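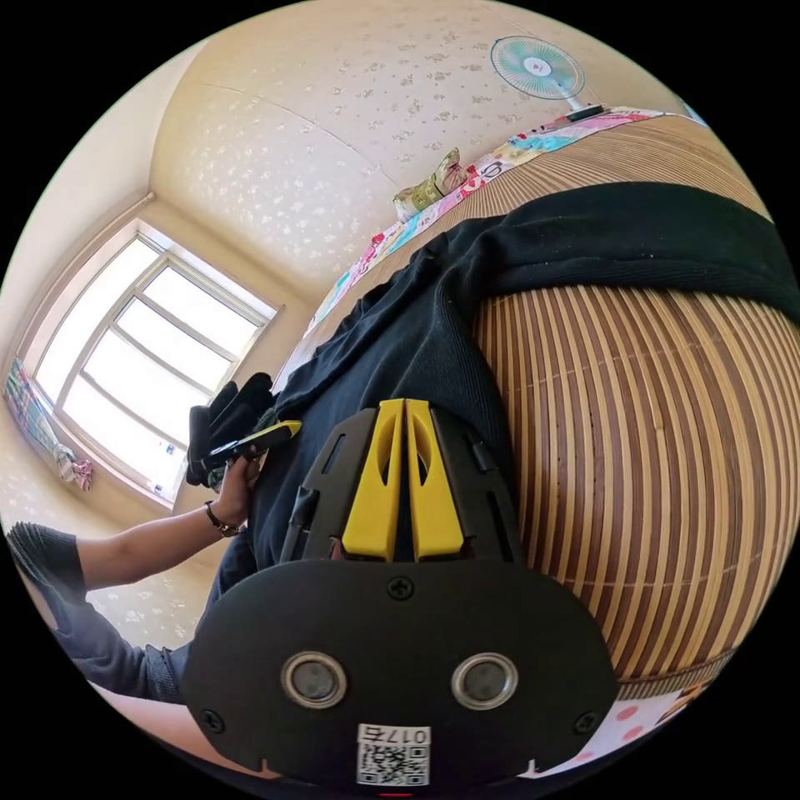 Black ribbed garment, spread out in folds.

Unit 3: Folding dark knitwear and heavy tops
Household Skills, evening course, Trarkby
Handout for the September group

Read this before the session and bring one black garment from home. It should be something you wear, with the stretch and the lint left in. New shop samples fold beautifully and teach you very little.

1. What the books claim

Most folding advice makes two promises. The first is that a good fold saves space. The second is that it prevents creases. I would treat both with some suspicion. A sweater holds the same amount of yarn however you arrange it, and most of the "saved" space comes from squeezing air out, which the knit takes back once the drawer is open. As for creases, every fold is a crease waiting for enough weight on top of it. You can choose where it goes, and that is about all you get.

The Skolance method, which some of you will have met in Unit 2, asks for a fold into thirds, then thirds again, then a roll. It works on T-shirts. On a thick ribbed piece the roll springs open, and I have yet to see one stay shut through a week of normal use.

2. Finding your way around a black garment

Dark fabric hides its own seams. Before you fold anything, lay it flat and find these by touch:

- the neck or waistband
- both side seams
- the hem
- the end of each sleeve or leg

Run a thumb along the ribbing. Ribs normally run the length of the piece, so they make a better guide than the outline, which lies to you as soon as one side is bunched. If you can't tell a sweater from a pair of pants when it's in a heap, pick it up by the thickest band and let it hang for a moment.

3. The surface

A bed is the usual choice and a poor one. It gives under your hands, and the bedding moves with the garment. A table is better. A woven mat on top of something firm is passable, though the slats can catch on loose knit, so lift the piece when you turn it and don't drag it. 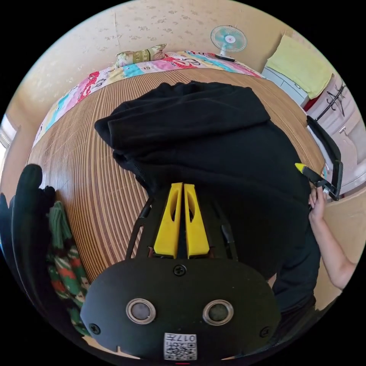

Hoods and collars are where tidy diagrams fall apart. The drawing always shows the hood folded flat as a neat triangle. Try it with a heavy one and you get a lump at one end of the stack, which tips everything placed on top. I suggest laying the hood down over the back before the first fold, then bringing in the sleeves. It still makes a lump, but the lump is nearer the middle.

4. Exercise

Work in pairs. Fold your garment 2 ways: once by the Skolance method, once by the plain half fold (sleeves in, then bottom to top). Put both partners' pieces in the same drawer and leave them for 40 minutes while we cover Unit 4. Then take them out and write down:

- which fold had opened
- where the creases fell
- whether you could tell whose was whose without unfolding

Please record what you find, including "no difference." The Ultavon drawer dividers will be on the side table for anyone who wants to test them. The packaging says they double your storage. Check that too.

5. Reading

Crabtree booklet, section 3, on storing knits. Skip the part about tissue paper unless you plan to put something away for a whole season.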